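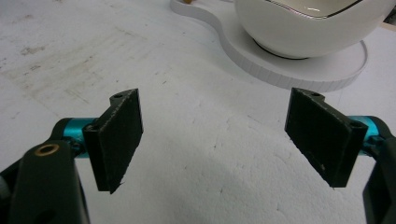
Oluf Skov wrote:

> I have been trying to get a decent glaze result with the Abella transparent on white stoneware and keep getting pinholes on the inside of bowls. The outside is fine. I fire to cone 5 with a 16 minute soak. Has anyone on the list had the same, and did a longer soak help? I would sooner not change clay, as I still have most of a pallet of Oro.
>
> Oluf

Oluf,

I had this with Oro for most of last winter. Two things made a difference here.

The first was the bisque. I had been rushing it, and Oro seems to hold on to a lot of gas. I slowed the climb through the middle part of the firing and opened the top vent until the kiln was well past red. That got rid of perhaps half of the pinholes.

The second was glaze thickness. If you pour the insides and dip the outsides, as I do, the insides come out thicker than you think. Scratch through the dry glaze with a pin and compare the two. I thinned the pouring bucket and kept the dipping bucket as it was. Label them, or you will mix them up like I did in August.

A longer soak did very little for me at top temperature. Dropping the kiln a bit and holding it there worked better, but my controller is an old Jiltano and will only take up to 5 steps, so I have to leave out one of the early ramps to fit it in. If yours is newer you won't have that trouble.

Saucers have never pinholed on me, only bowls and mugs. I sieve the glaze twice now as well, though I changed that at the same time as the bisque and can't say which did what.

If you do end up wanting another clay, Wostov white takes the same glaze with no fuss. It is greyer, and it shrinks a little more, so lids and saucers made to your old sizes won't fit. I went back to Oro for that reason.

Could you post your bisque schedule? The cone and soak for the glaze firing only tell us part of it.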